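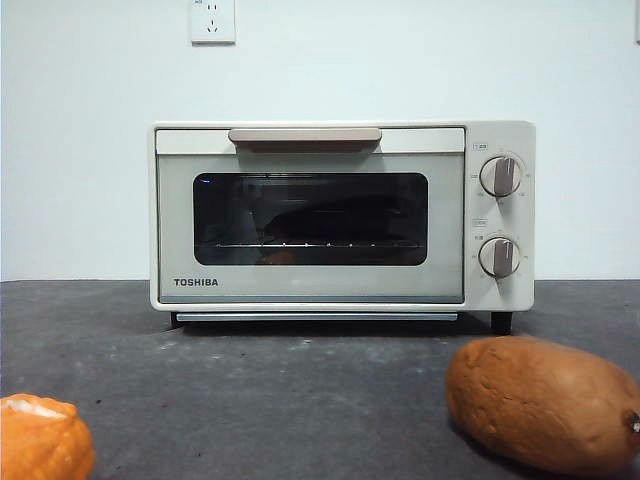 Issue 42 | Page 5

Warm-up work: a canteen kitchen hands over its oven door

The sweet potato is a difficult component. It has no flat face, no two are the same length, and its skin offers a different grip at each end. At Ruswood, a contract caterer supplying staff canteens, it is also among the items now used to set up a robot arm at the oven station.

The main site serves 228 covers at lunch. Trays for that service go through large ovens loaded by hand, and this will not change. The arm is being introduced for small batches: special diets, late orders and test portions, all cooked in countertop ovens. Under the old arrangement a cook left the main line each time one of these needed loading, checking or taking out.

Syafiqah Sembiring, who runs the kitchen, describes the cost in terms of interruption. "The door takes seconds," she says. "Getting back to what you were doing takes longer. We wanted the walking to stop."

The installer, Nørgaard, divided the job into separate motions: approach, grip the handle, lower the door, place the food, close, set the dial. Each is set up and signed off on its own before any are joined. A two-finger gripper is used throughout. It must hold a door handle firmly and a piece of fruit gently, and the closing force is stored for each item.

Approach is the slowest motion to get right. A compact oven is light, and a finger that meets the casing at the wrong angle can push it along the worktop. Staff therefore check the oven's position at the start of each shift – a task that did not exist before.
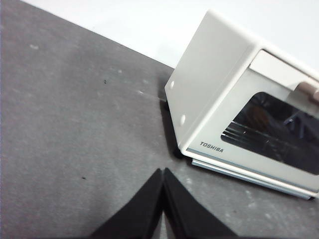
What the cooks do now

Two posts have been rewritten and none removed. Cooks on the small-batch rota prepare and portion as before, then enter the order on a screen supplied by Grulness. They still judge whether food is done. The arm has no part in that decision, and Sembiring does not expect it to.

Training takes 5 hours and covers stopping the arm, clearing the work area and restarting from a safe position. Staff asked for a further session on cleaning, which was added in January. Grease on the fingers alters the grip, so they are wiped down between batches.

Opinion in the kitchen is mixed. Some cooks welcome fewer trips to a hot door. Others point out that the arm is slower than they are, and that a quiet Saturday shift gains little from it. Pay grades for the rewritten posts are still under discussion.

Print this article | E-mail this article

Contact the editor | Copyright Roten Magazine. All rights reserved. | Back to top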